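Leave the Outlets Where People Sit

I moved into a building called Stonora two years ago. It was finished the December before, and the brochure called it a home for modern living. My apartment has 10 outlets. Not one of them is within reach of the place where a sofa has to go.

I think this is a bigger failure than the things people usually complain about in new housing. We argue over ceiling heights and countertops. We say very little about where the electricity comes out of the wall, although we use it every hour we are home.

The living room at Stonora has one long wall without windows. Anyone could guess that the sofa would end up there. The outlets are on the other side, 2 of them, behind the place marked for a television. When I asked the management company, Geretti, whether another could be added, they sent a polite reply saying the layout met code. I'm sure it did. Code sets a minimum, and the builder had built the minimum.

So people run cords. They run them under rugs, along baseboards and across doorways. My parents did it in a house built when a family owned a radio and three lamps, and that was understandable. The wiring was old and the need was new. A building put up a few years ago has no such excuse. Everyone involved in drawing it owned a phone and a laptop and charged them somewhere.

The usual answer is that a cord is cheap and wiring is expensive. That is true once the walls are closed. While they are open, an extra outlet is a box, a short length of cable and a little of the electrician's time. I paid $234 to have one put in behind my sofa, and most of that was for cutting and patching the wall. Spread over 40 apartments, the same mistake costs the tenants real money, and the builder never sees the bill.

The coffee table has become the place where the power goes, with a strip on top next to whatever needs plugging in.

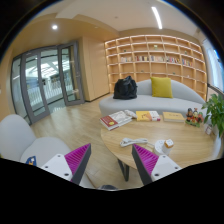 What I would ask for

First, show furniture on the electrical plan. Architects already draw sofas and beds on the floor plans they give to buyers. Put the same sofas on the drawing the electrician uses, and the gaps will be plain.

Second, put floor outlets in large rooms. Offices have had them for decades. The Novside apartments across the river have one in every living room, and a friend who rents there has never mentioned it, which I take as a good sign.

Third, tell people before they sign. A listing gives the square footage and the brand of the stove. It could also say where the outlets are. I would have read that part.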